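Section 4. Standing and loading your Kostham hall coat rack

By now you should have the pole screwed together and all of the arms in their sockets, and if you're anything like us you'll want to start hanging coats on it straight away. Please bear with us a few minutes longer, as a tall rack is only as good as the spot it stands on.

1. Pick a flat, hard piece of floor, well clear of any door that swings toward it.

2. Stand the rack up slowly, with one hand low on the pole and the other near the middle. Don't lift it by the arms.

3. Press down gently on the pole and try to rock it. If it moves, turn the leveling foot a little at a time until it doesn't.

4. Go around the arms once more and check that each round knob is snug. Finger-tight is plenty, and pliers will mark the finish.

Note: On thick carpet the rack may lean a touch for the first day or two. Let it settle before you fuss with the foot again.

We're often asked whether the rack has to live in the hall, and of course it doesn't. Plenty of our customers keep one in the living room or a shared workroom, where people come and go all day and want their jackets close by.
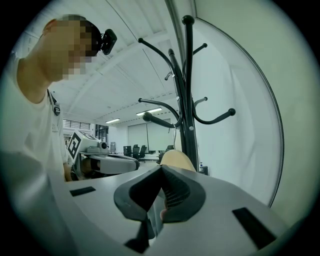 Wherever you put it, leave enough space for a person to reach in with a bulky winter coat over one arm and not knock into a neighbor or a lamp.

5. Hang the heaviest coat first, then put the next heaviest on the opposite side. Carry on that way around the pole, saving scarves and hats for last.

6. Hang coats by the loop whenever they have one. The curved arms are kind to collars, but a loop is kinder still.

CAUTION: Never hang a child's swing, a loaded backpack or a wet rug from the rack, and don't let little ones pull themselves up on it.

CAUTION: Always empty the rack before you move it, even if you're only going across the room.

Spare knobs are part no. 301 and the leveling foot is part no. 87. We're glad to help you order either one.

Kostham Home Furnishings | Customer Care, Box 2777 | All rights reserved | Back to top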